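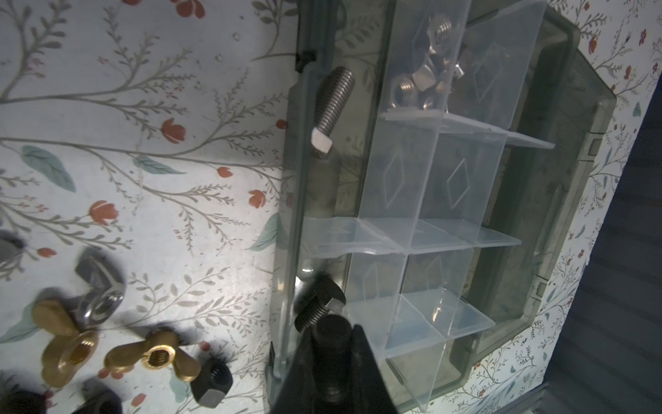
Sandar Compartment Storage Cases
Purberg Supply, Workshop and Classroom Storage

Overview

The Sandar series is a line of portable storage cases for small hardware, fittings, craft supplies and classroom materials. Each case is divided into separate compartments and closes with a hinged lid. The series is supplied to schools, maintenance departments, repair counters and private households through Purberg Supply and its regional distributor, Brundov.

Sandar cases are intended for items that are used often and in small quantities. Typical contents include nuts, washers, machine screws, picture hooks, fuses, beads, buttons and fishing tackle. They are not intended for liquids, food, medicines or fine powders.

Models

Sandar 4
A compact case with 4 large compartments. Suitable for longer items such as wall anchors, hinges and drill bits. Dividers are fixed.

Sandar Standard
The most frequently ordered model. Compartments are of mixed sizes, and the short dividers may be removed and reinserted. The long dividers are molded as part of the body and must not be cut.

Sandar Pan
A shallow, open tray without a lid, designed to sit on a bench or counter while work is in progress. The Pan shares its footprint with the Sandar Standard and may be stacked on top of a closed case. It is sold separately.

Capacity and Dimensions

Sandar Standard, external width: 383 mm
Maximum load, evenly distributed: 4 kg
Lid opening angle, Sandar Standard: 75 degrees
Minimum clearance behind the case: none required

The load limit applies to the case when it is carried by the handle. A case that remains on a shelf may be filled to the top of the dividers, provided that the lid closes without force. Customers storing heavy fasteners are advised to distribute them among several compartments and to place the heaviest items nearest the hinge.

Choosing a Layout

Purberg Supply recommends that purchasers sort their stock before selecting a model. Fasteners should first be separated by thread, then by size. Metric and inch hardware should be kept in different cases wherever possible, as the two are easily confused when placed side by side.

A compartment should be filled to no more than two-thirds of its depth if items are to be picked out by hand. Very small parts are easier to remove from a wide, shallow layer than from a narrow, deep one. Items of unequal value or finish, such as stainless and zinc-plated nuts of the same size, should not share a compartment.

Labeling

A sheet of blank adhesive labels is included with the Sandar 4 and the Sandar Standard. Labels may be applied to the inside of the lid or to the front edge of the body. For shared workrooms, the front edge is preferred, so that cases can be identified while shelved. Labels should be written with a permanent marker and allowed to dry before they are applied.

Replacement label sheets are available under the accessories section of the catalog.

Care and Cleaning

Empty the case completely and remove any loose dividers. Wash with lukewarm water and mild dish soap, using a soft cloth. Rinse and allow to air dry with the lid open. Metal contents should be returned only when every compartment is fully dry.

Do not clean with acetone, paint thinner, gasoline or abrasive powder. Do not place any part of the case in a dishwasher. Penetrating oil and cutting fluid should be wiped off promptly. Prolonged exposure to direct sunlight may affect the color of the lid and is not covered by the warranty.

Safety

Small parts present a choking hazard. Filled cases must be kept out of the reach of children under three. When a case is used in a classroom, the latches should be closed before it is moved, and the case should be carried level. Do not stand on a case or use it as a step.

Ordering

Sandar cases are sold individually or in cartons. Institutional purchasers ordering 500 units or more may request printed labels and a fixed delivery schedule. Requests should be submitted in writing and should state the model, the quantity and the delivery address. Orders for the following school year are accepted from March.

No deliveries are made on Sunday. Cartons should be inspected on arrival, and any transport damage should be noted on the delivery slip before it is signed.

Warranty and Spare Parts

The body, lid and hinge are covered against defects in material and workmanship for a period of four years from purchase. Dividers, latches and labels are considered wearing parts. Spare dividers and latches may be ordered from Brundov by quoting the model name and the part name. Proof of purchase is required for all warranty claims.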